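Share 26 Comments 6

The long fold

Folding a towel is a job with two dimensions and several ways to get it wrong. The common fault is the crooked first fold. Every fold after it doubles the error, and by the time the towel is a block the edges stand out like a badly cut deck of cards.

The remedy is to lay the towel out flat before anything else happens to it. A clear table is best, at hip height, with a surface smooth enough that the pile doesn't catch. A bed will do, but the mattress gives under the hand and the hem bows. Folding in the air against the chest is quick and suits hand towels. It does not suit anything long.

Start at the corners. Take the two at one short end, pull until the hem is straight, and set them down. Go to the other short end and do the same, drawing the cloth away from the first end until the ripples lie down. Two people can do this in one motion, one holding each end. Pinch the corner itself, where the side hem and the end hem cross. The fabric is thickest there and holds its shape under tension. A grip a few centimetres in from the corner pulls the body of the towel and leaves the edge slack.

Texture matters more than colour or size. Flat terry slides over itself and can be corrected after folding. Plush with a raised pattern does not slide. The ridges of one layer settle into the grooves of the next, and a fold made off line stays off line until it is lifted and laid again. Coughlan, whose linen room handles 200 towels a day, sorts plush from terry before folding begins and gives the plush its own table.

A contrasting border helps here. It gives the eye a line to work to, and any drift shows at once. 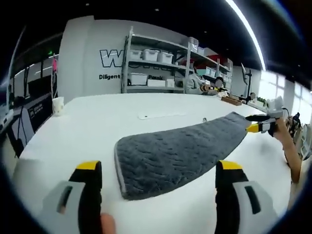
Thirds or halves is the next decision. For a shelf 26 centimetres deep, fold lengthwise in thirds, then in half, then in half again. The long edges finish inside and the face of the stack is a clean curve. Halves are faster and make a flatter parcel, but all the hems end up on one side and the stack leans. Plonska, the shelving maker, recommends no more than 6 to a stack for heavy towels – beyond that the bottom one takes a crease that stays in after it is opened.

Press each fold outward from the centre with the flat of the hand. Don't smooth towards the fold and back again, as this pushes the upper layer out of line with the lower. On plush, press and lift. Stroking drags the pile.

Stack with the folded edge to the front and put fresh towels at the bottom, so that the whole set wears at the same rate. A cupboard in a humid house needs a gap behind the stack for air.

Comments closed
Contact Rondik Magazine | Copyright Rondik | Back to top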